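Unit 2: Teaching by Demonstration

Notes to accompany the second lecture. Students should read these notes before the practical session in the Drullow Room.

2.1 Two ways of showing a task

A robot may be shown a task in more than one way. In remote control, the operator moves a leader device and the robot follows at once. The recording then contains the robot's own joint positions, and any movement in it is one the robot can make. The operator, however, feels little of what the robot touches, and soft materials are slow to handle.

In demonstration by hand, the operator carries the gripper to the work and no robot arm is present. The gripper has the same jaws as the one later fitted to the arm, and a camera travels with it. Work of this kind is quicker. The cost is paid afterwards, when the path of the hand must be turned into a path that the arm can reach.

2.2 Clothing as a test case

A rigid part has one shape and can be described by its position and angle. A shirt has no fixed shape. Each grip changes the folds, and the next grip must be chosen from what the camera then shows. For this reason the Stidov exercises begin with garments and leave boxes and cups until Unit 4.
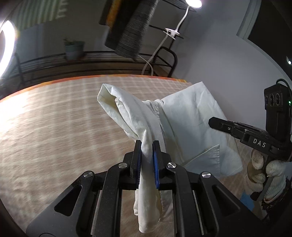
Manurung School of Engineering | Robot Learning Teaching Group

With a white shirt over a checked cloth, a narrow fold is held between the blue ribbed pads while a second gripper, worked by a gloved hand, is at the other side of the garment. Students should note how little of the shirt is between the jaws, and how much of it hangs freely. The button band and the stitched hems are useful landmarks, as they can be found again when the rest of the cloth has moved.

2.3 Good practice when recording

Begin and end each demonstration with both grippers clear of the garment. Move at an even pace. Fast turns of the wrist blur the view, and blurred pictures are of limited use in training. If a grip fails, do not stop the recording - open the jaws, take hold again and continue. Corrections of this kind are worth keeping.

The Gullell set used in the coursework holds 359 demonstrations. Each group will add 10 of its own.

2.4 Preparation for the practical

Write a short account, in plain words, of how you would fold a shirt using two grippers. State which hand moves first at each step and where it takes hold. Bring a printed copy to the session.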